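The breakfast shift gets a helper at Virka
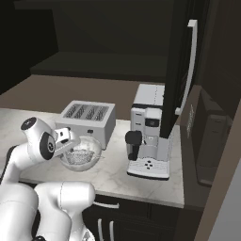
PRAVPORT, October 4, 2024 – I've been eating at the Virka staff kitchen for years, so when I heard that an arm was going to take over part of the breakfast setup, I had opinions (and so did everybody in line behind me).

The plan comes from Stiltell, which has been working up the routine in a simulated kitchen: bowl, toaster, espresso machine, marble-look counter, a white arm reaching in over the bowl. Our own counter gets its turn in April. The kitchen feeds 235 people on a normal morning, and the arm is supposed to handle the bowls and the toast side while the crew sticks to hot food and the serving window.

So what changes for them? The early start, mostly! The first shift now begins 55 minutes later, and I haven't met anyone who's sad about that. Hours stay the same on paper, with the missing time moved to lunch prep. Two of the cooks are learning to stop and restart the thing, and they get paid for the training, which they had to ask for twice.

Not everyone is sold. One server told me she likes handing people their bowl and hearing how their night went, and she'd like to keep doing it. Management says she can.

More from the newsroom
Asante opens second packing hall
Parking at the Virka gate: 70 new spaces
Pravport night bus survey gets 600 replies

Contact us | © 2024 | Back to top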